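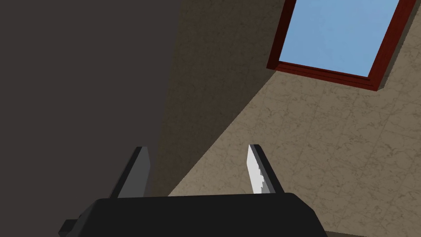 Handout 8: Wrist View Rendering and the Grasp Controller

Reading time: 3 min

These notes cover the simulated wrist view in the Prevden exercise and the way the controller uses it. They assume you have finished the frame transform handout and that your copy of the Jodley workspace builds without errors.

1. Frames

Three frames matter in this exercise: the world frame, the gripper frame, and the camera frame. The camera is fixed to the gripper, so the transform between them is constant and is loaded once at startup. The transform from world to gripper changes with every control step and comes from forward kinematics.

A consequence is that the gripper body and both fingers stay in the lower part of the view wherever the arm goes. Only the finger opening changes. Everything else in the view moves when the arm moves. Surfaces that are level or upright in the world will usually appear at a slant, and a window can show up as a skewed quadrilateral. Do not use image edges as a stand-in for world axes.

2. Masking the gripper

Pixels that belong to the gripper carry no information about the room and must be removed before feature matching. The workspace builds the mask from the gripper model and the current finger opening. A fixed mask drawn by hand will fail as soon as the fingers move.

Brightness thresholds are a poor substitute. The gripper body is close to black, but the two fingers are not shaded alike. In the opening view, the inner face of the right finger is pale, while the left finger is mostly medium and dark gray and stands against a dark surface. A threshold low enough to keep the dark surface will miss the right finger. One high enough to take in the right finger will remove a large part of the background as well.

Grow the mask by 3 pixels on every side before applying it. Stair-stepped edges, like the one on the inner face of the right finger, otherwise leave corner responses that move with the gripper and bias the pose estimate.

3. Features and where they fail

The Altar matcher needs local contrast. Uniform surfaces, such as the dark panel on the left or the light blue window pane, return almost nothing. The mottled beige surface is better, although repeated tile patterns can produce false matches one tile away from the true location. Check each match against the predicted pose before accepting it.

Shadow borders need separate treatment. A straight border between a shaded band and a lit area gives a strong gradient, and the line detector will report it as structure. If the light or the object casting the shadow moves, so does the line. In the exercise configuration the light is fixed, but the grading configuration changes it. Solutions tuned to shadow lines will pass locally and fail in grading.

If fewer than 121 matches remain after masking and the pose check, the estimator marks the pose as stale. The controller then holds position. It does not continue on the last estimate.

4. Control loop

Each step runs in this order:

read joint state
update world-to-gripper transform
render wrist view
build and apply gripper mask
match features, estimate pose error
compute velocity command
check limits, send command

The velocity command is proportional to pose error and is clipped per axis. Keep the gain at its default until the estimator is stable. Raising it earlier turns estimator noise into arm motion and makes both problems harder to find.

The finger command is separate. Fingers stay open during the approach and close only after the pose error has been under tolerance for 8 consecutive steps. A stale pose resets that counter.

5. Logging

A full run takes around 2630 steps with the default gain. Log the match count, pose error, and stale flag at every step. Save rendered views only when the stale flag changes, or the log directory will grow quickly.

Submit the log, the configuration file, and one page on the longest stale interval in your run. State which surfaces were in view and why the matcher lost them.

Related handouts
Handout 7: Frame Transforms in the Jodley Workspace
Handout 9: Planning with Hollmann
Using the Altar Matcher
Prevden Exercise: Grading Configuration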